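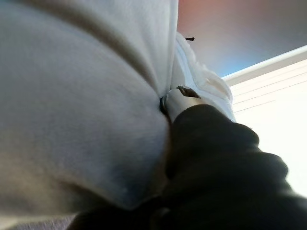 How to deal with the bedroom chair (without buying a storage system)

By Corina Sima

I have read a lot of advice about tidying bedrooms, and most of it seems to be written by people who want to sell me a basket. You don't need a basket. What you need is a way of clearing the one chair that everything lands on, and a rule for it that you might still be keeping in January.

I should say that I don't believe in ten-minute miracles. My first go at this took most of a Sunday morning, and a good part of that was spent arguing with Lucian Ciobanu over whether a fleece worn twice is clean. He says yes. I now say it depends on the fleece.

What you need

A flat surface, so make the bed first. A clothes brush or a slightly damp rubber glove for lint. The vacuum cleaner, with the small upholstery nozzle. That's the lot. I tried a fabric spray from Ploremetti on my own chair and couldn't tell the sprayed half from the other half by the evening, so it's not on the list.

Step 1. Take everything off

I mean everything, including the cushion. People like to leave the cushion where it is and work round it, and then the socks behind it stay there until spring. Put soft things on the bed and stand the cushion on the floor against the chair for now.
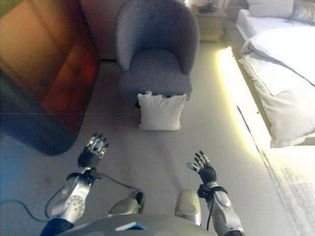
Reading time: 3 minutes

Step 2. Sort into two piles

Most guides give you four piles, or five with labels. I've never seen anybody get past the second. Mine are "wash" and "put away". If you have to sniff it, it goes in the wash. White things and fleecy grey things should be kept apart from the start, as grey fleece sheds on anything pale and you'll be picking at it for a week.

Check cuffs and pockets while you're at it. Pull drawstrings level and knot them loosely, or one end will vanish into the hood.

Step 3. Clean the seat

Start at the top of the backrest and work down, so the dust lands on the part you haven't done yet. On a curved chair the dirt collects where the seat meets the sides. Push the nozzle right into that join and go slowly. Textured fabric hides crumbs very well, and you'll hear them go up the pipe before you see any difference.

Don't scrub at marks. Dab with a cloth wrung out in cool water, and try it on a hidden bit first. The label on the chair may say something else, in which case believe the label over me.

Step 4. Do the floor while the cushion is off

Drag the chair forward and go behind it. If there's a rug by the bed, lift the nearest corner. Lenuța Ilie swears by washing a smooth floor every time she does this job. I sweep it, and mine looks the same as hers.

Step 5. Put back less than you took off

One cushion, if you like cushions. Hold a plain white one by the side seams, give it a couple of hard shakes and set it upright against the back. A limp cover that has gone thin and creased should come off and be washed before you bother arranging anything. You can't plump your way out of that.
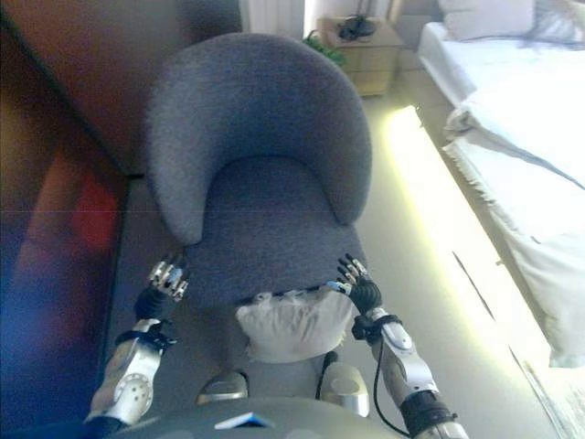

The seat and its front edge.

Step 6. Decide on the rule

A chair with no rule fills up again by Wednesday, whatever you paid for it. I've been told to try "nothing on the chair, ever", which lasted two evenings. What has worked, mostly, is allowing one item overnight and moving it before breakfast. Parviz Ranjbar allows himself a dressing gown as well, and I can't say his room looks any worse for it.

Is it worth buying a clothes valet?

I doubt it. The Flusik one I looked at cost 105 before delivery and holds a jacket and one pair of trousers. A hook on the back of the door will do the same. If you've already got a valet and you use it, fine, keep it.

What about the bed?

If you used the bed for sorting, finish the piles the same day. Otherwise they move back to the chair at bedtime and you've had all that exercise for nothing.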